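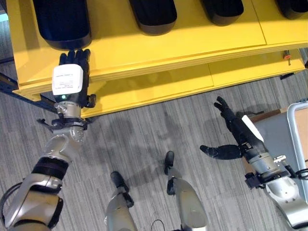 Tomora Furniture Rental: Frequently Asked Questions

Tomora Furniture Rental supplies shelving, desks, seating and storage to offices, schools and event organizers. The answers on this page apply to all rental agreements in the Sinar and Fuchs ranges. Customers renting from the Zimetti range should also read the separate terms supplied with their quotation.

What is the minimum rental period?

The minimum period is 4 weeks. Agreements may be extended one week at a time, and requests for extension must reach us before noon on the last working day of the current period.

How much notice is needed for delivery?

Orders of up to 18 items are normally delivered within five working days. Larger orders are scheduled individually, and a delivery window is confirmed in writing once the deposit has been received. Deliveries in August and early September should be booked well in advance.

Is a deposit required?

Yes. A deposit of $200 is payable on each agreement. It is returned in full after the furniture has been collected and inspected, less any charges for loss or damage.

Does Tomora assemble the furniture?

Assembly is included for all shelving and desks. Customers are asked to clear the area before our staff arrive and to tell us of any stairs, narrow doorways or elevator limits when placing the order. An additional fee applies if a second visit is needed.

May shelving units be moved after installation?

Low units may be moved once they have been fully unloaded. Units fixed to a wall must be moved by our staff. Please contact the rental desk to arrange a visit.

What counts as normal wear?

Light surface marks and slight fading are accepted. Burns, deep scratches, stains and missing hardware are charged at the rates listed in the agreement.

How should surfaces be cleaned?

Use a soft, damp cloth and mild soap. Abrasive pads and solvent cleaners must not be used on any finish.

Can rented furniture be purchased?

Most Sinar items may be purchased at the end of the rental period. Half of the rent already paid is deducted from the list price. Fuchs items are available for rental only.

How many colors are offered?

The current catalog lists 126 combinations of color and finish. Availability varies by warehouse, and an alternative will never be supplied without the customer's consent.

How can an order be canceled?

Cancellations must be made in writing. No charge applies if notice is received at least three working days before delivery. After that point, the delivery fee remains payable.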